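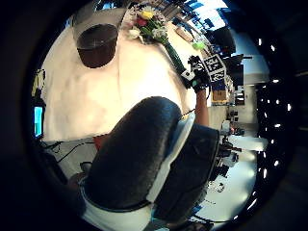 4.2 Decorative work and who is asked about it

Time-use surveys record cooking, cleaning and childcare fairly well. They do worse with the small tasks that make a home presentable: laying a cloth, arranging flowers, putting things away before guests come. Feminist writers on housework have long argued that such tasks are work, but most of the survey forms we reviewed place them under leisure or leave them out.

We sent a revised diary form to 600 households in Remden and Benis in November. It had a separate line for decorative tasks, and each adult was asked to fill in a copy alone. Complete diaries came back from 170 households. Where a woman and a man shared a home, the woman usually wrote more on the new line. Men often described the same tasks as "helping" — a word that hardly appears in the women's diaries.
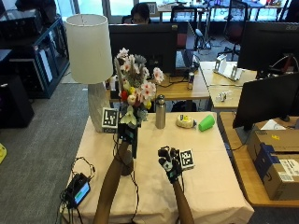

Figure 3. Artificial flowers held in a bunch at a table with a pale cloth.

Hrnčiar's earlier study in Binness used interviews and found a similar split in wording. Her respondents tended to call flower arranging a hobby when asked directly, and a chore when talking about visits from relatives. Our diaries can't separate the two so clearly, as the form had no space for the occasion. We return to this in section 5.

We make no claim about households outside the two towns. Kapoor, the third town in the original plan, was dropped when too few forms were returned.

Comments (3)

marta_l
Was the diary form published anywhere? I'd like to use the extra line with my own students.

Radomír Gajdoš
It is in the appendix, after the coding table. Please note that the printed version limits each entry to 200 characters.

reader77
I would have called it a hobby too. Then I thought about last Christmas.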